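Reading time: 1 min

Plerov, notes for talk, shared workshop night

Slide 1. Say hello, water, check clicker. Don't read the title out.

Slide 2. Why we built it. Wanted two arms and proper hands, five fingers each, on a workshop budget. Everyone said use grippers. Pause here.

Slide 3. Parts. 226 screws in the arms alone, 159 of them the same size thank god. Skip the wiring diagram if running late.

Slide 4. Cables. Still on the outside. Still snag. Plan is to re-route thru the forearm, was meant to be October.

Slide 5. Software. Norus does the arm paths, Saarinen does the fingers, they dont talk to each other much. 128 trial grasps logged so far, aim was 100. Own up about the thumb.

Slide 6. Bin work. Curved black pieces are the hard ones, smooth, nothing flat to pinch. Ask room: top grip or side grip? Let them argue a bit, then both pics. 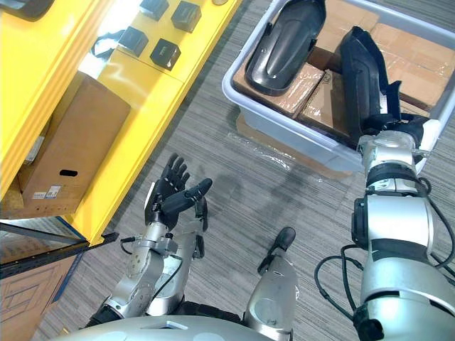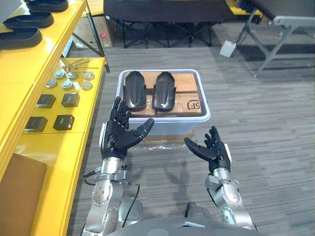

Both: arms at the bin, cardboard inside, black pieces. First one has a piece in the right hand.

Slide 7. Questions. Spare fingers on table at back, pass round, get them BACK.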